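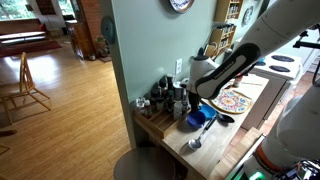

Stenora Home Forum > Kitchens > Counters and storage

Short butcher block counter: what stays out and what goes in a drawer?

Salvador Figueiredo
28 March 2019
We moved in October and the kitchen has one usable stretch of butcher block that ends at an electric stove with coil burners. Everything happens on it. The spice tray lives at the far left end, up against the wall, and it's the slatted kind with low sides, so the tall bottles stick up and the short shakers disappear behind them. I like having the spices out. My wife would like them in a cabinet.

The other thing is the serving spoons and the ladle. They end up lying flat on the wood along with the blue bowl, and by the time dinner is going there's nowhere to chop. I have a crock I could stand them in but it takes up room too.

Second question, same counter. The wood needs oil. The last owner left a can of something in the garage with the label gone and I'm not putting that on a surface we use for food. What do people use, and how often?

Leobardo Lozano
Spices in a cabinet or a drawer. Light fades them, paprika first. The tray looks nice and then it's a year later and you have a tray of brown dust. I cleared mine out when we painted and haven't missed it.

For the wood, plain food grade mineral oil. I buy the 473 ml bottle from Kalaveo and it does my whole counter with plenty left. Wipe on, leave overnight, wipe off.

Arash Moradi
I'd disagree on the spices. If you cook every night you go through them before they fade. What kills them is heat and steam, so the end away from the stove is the right place for a tray. Ours has been out for years.

I would thin it out though. Anything you haven't opened since you moved goes in the cabinet, and the tall bottles go in the back row, or behind the tray if they don't fit the slots. Short ones in front with the labels out.

Leobardo Lozano
Every night, sure. Most people use salt, pepper and garlic powder every night and the rest sits there.

Salvador Figueiredo
We're somewhere in the middle. I went through them after reading this. The cumin and chili are fine, and two jars of dill had no smell at all. Those went in the trash. Everything else went back in the tray for now.

I should have said that there's an outlet on the wall right above the tray, so whatever I do I can't put a tall rack at that end. I use it for the hand mixer. The kettle just stays on the stove. The painted round piece with the rings on it moves up and down the counter and I set hot pans on a folded towel, the paint is too nice to scorch. 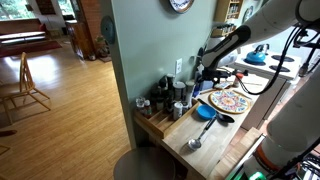 Štěpánka Čierny
Forget the crock and put a rail on the wall. Mine is 16 inches long with 6 hooks and it holds the ladle, the big spoons and a strainer. It cleared more space than moving the spices ever did. You do need handles with a hole or a hook at the end, so check that before you buy one. Mine is a Kuipers, screwed into the studs.

Arash Moradi
Rail is a good idea but keep it clear of that outlet. I wouldn't hang metal utensils over a plug.

Štěpánka Čierny
Yes, mine is a good way along from the outlet. I assumed that was obvious but fair enough.

Abundio Lozano
On the oil, mineral oil alone never lasted for me. I was redoing it every few weeks. I switched to a board cream with beeswax in it and now it's a few times a year. Water beads up on it. Sand lightly first if the grain feels rough — fine paper, along the grain, and get all the dust off.

Leobardo Lozano
Cream is fine on top but it won't soak in on dry wood. Oil first until it stops drinking it, then cream. Otherwise you're waxing over thirsty wood.

Abundio Lozano
I didn't do that and mine is fine.

Leobardo Lozano
OK. Mine was very dry.

Salvador Figueiredo
Thanks all. I'll do oil first, then cream. My ladle has a hook end, the other spoon I need to look at. If it won't hang it goes in the drawer next to the stove. The spices stay out until summer and then we'll argue about it again.

Does anyone know if the Skusach cream smells? My wife can't stand the orange kind.

Abundio Lozano
Faint honey smell for a day. No orange.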